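El blanco no existe (y yo llevo todo el invierno buscándolo)

Empecé en diciembre con una idea sencillísima: pintar el salón de blanco. Blanco y ya está, como lo han pintado siempre mi madre, mi tía y el señor que nos alquiló el primer piso. Fui a la tienda, pedí un bote de blanco y el chico del mostrador me miró con una paciencia infinita y me preguntó: «¿Cuál?».

Y sacó la carta. ¡Cincuenta y siete blancos! Cincuenta y siete, en una sola marca, Grorivitz, que ni siquiera es de las más grandes. Blanco hueso, blanco leche, blanco lino, blanco niebla, blanco algo de una montaña que no conozco. Me llevé la carta a casa metida en el bolso y esa noche cenamos con los cartoncitos repartidos por el mantel, mi marido sosteniendo dos junto a la lámpara y jurando que eran el mismo. No lo eran, aunque tardé una semana en verlo, y cuando lo vi ya no hubo manera de dejar de verlo.

Desde entonces soy una persona insoportable. Entro en los restaurantes mirando las paredes. En casa de unos amigos dije en voz alta, antes de quitarme el abrigo, que el pasillo les tiraba a rosa (y les tiraba, pero eso no se dice). Y como mi editora estaba harta de oírme, me propuso que lo escribiera.

Lo primero que hice fue llamar a Pao-chu Lau. Lleva media vida mezclando color para otros y tiene el taller en Korivcombe, en una antigua imprenta con las ventanas altísimas. Me recibió con café y un montón de tablas pintadas apoyadas contra la pared. Yo iba con mi cuadernito y una lista de preguntas muy serias sobre pigmentos, y ella me la desmontó en un minuto: lo que yo quería saber, según ella, era por qué el blanco que compras nunca es el que llega a la pared.

La respuesta corta es que el blanco se deja influir por todo. Un rojo aguanta el tipo bastante bien, lo pones al lado de lo que sea y sigue siendo rojo. El blanco no tiene esa personalidad. Coge el verde del árbol de la calle, el naranja del suelo de barro, el azul de una tarde nublada. Pao-chu puso una de sus tablas sobre una alfombra granate y la parte de abajo se volvió rosada delante de mis narices. La levantó, la puso junto a la ventana y adiós rosa. «La gente me devuelve el bote», me dijo, «y lo que habría que devolver es la alfombra».

Luego está el asunto del subtono, palabra que yo antes de diciembre no había usado en mi vida y que ahora digo hasta en el supermercado. Casi todos los blancos de pared llevan dentro una pizca de otro color: un poco de ocre y se calientan, un poco de negro y se apagan, un poco de azul y parecen recién lavados. En el cartoncito no se nota porque lo miras solo. El truco que me enseñó es muy tonto: coger un folio de impresora y ponerlo al lado. El folio suele ser tan azulado que, por contraste, el subtono del otro sale corriendo a la superficie. Probadlo con la pared que tengáis más cerca, yo espero. 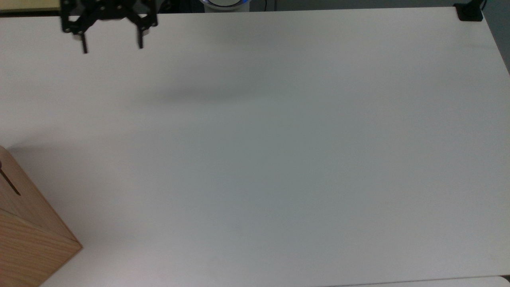
Los blancos fríos tienen mala fama, y yo misma llegaba con el prejuicio puesto: pensaba en consultas de dentista y en cocinas donde da apuro dejar una miga. Pero Pao-chu los defiende con ganas, sobre todo en casas con mucho sol, donde un blanco cálido acaba pareciendo mantequilla a las cinco de la tarde. El que más me convenció se parece mucho al del tablero de la foto, un blanco mate y liso con un punto de gris, tan discreto que se aclara o se agrisa un poco según la zona que mires. Eso mismo hace una pared. Una pintura de un solo color nunca se ve de un solo color, y hay que contar con ello antes de pelearse con el pintor.

De pintores, por cierto, también hablé. Berkay Çetinkaya pinta pisos y tiene opiniones firmes sobre las personas como yo. Me contó que una clienta le hizo probar nueve blancos en un recibidor minúsculo, todos en cuadraditos pegados unos a otros, y que al final escogió el que ya estaba debajo. Le parece un error clásico lo de los cuadraditos. Si pintas las muestras juntas, lo que comparas son las muestras entre sí, y la que parece blanquísima junto a una crema se vuelve gris en cuanto se queda sola. Él recomienda pintar cartulinas grandes, dos manos, dejarlas secar bien y pasearlas por la habitación durante el día. Detrás del sofá, en la esquina oscura, al lado del marco de la puerta.

El marco de la puerta, ¡qué tema! Yo no había caído en que mis puertas también son blancas, de otro blanco, uno amarillento con muchos años encima. Cualquier pared limpia a su lado las hace parecer nicotina pura. Berkay dice que ahí solo hay dos caminos, o pintas también la carpintería o buscas una pared que se lleve bien con ella, y que intentar ignorarlo sale caro. Yo intenté ignorarlo tres días.

Y el brillo, que lo había despachado como un detalle de catálogo. El mismo blanco en mate y en satinado parece comprado en dos tiendas distintas. El mate se bebe la luz y perdona los bultos de la pared (los míos son antiguos y numerosos); el satinado se limpia mejor pero devuelve la ventana entera y te señala cada parche. Para un salón con niños me recomendaron algo intermedio, un mate lavable, y me avisaron de que lavable significa pasar un trapo húmedo con cariño. Lo del estropajo lo aprendí yo sola.

Queda hablar de las bombillas. En casa teníamos de todas clases, cada una comprada cuando se fundía la anterior, de modo que mi salón era cálido por la izquierda y polar por la derecha. Cambié todas en una tarde y de repente tres de mis blancos favoritos dejaron de gustarme. Si vais a cambiar la iluminación, hacedlo antes de elegir la pintura, os lo pido por favor.

A estas alturas tengo apuntados más de noventa blancos entre marcas, muestras y cosas que me ha ido mandando gente que sabe de mi problema. En la libreta hay uno copiado de una taza y otro del techo de una farmacia. Mi marido ha votado por el primero de todos, el que me ofreció el chico de la tienda cuando me vio dudar, y sigue diciendo que los demás son iguales.

De momento he comprado un bote pequeño de un blanco grisáceo y he pintado la pared de la ventana. Por la mañana me encanta. Por la noche todavía me estoy acostumbrando, y las puertas las empiezo la semana que viene.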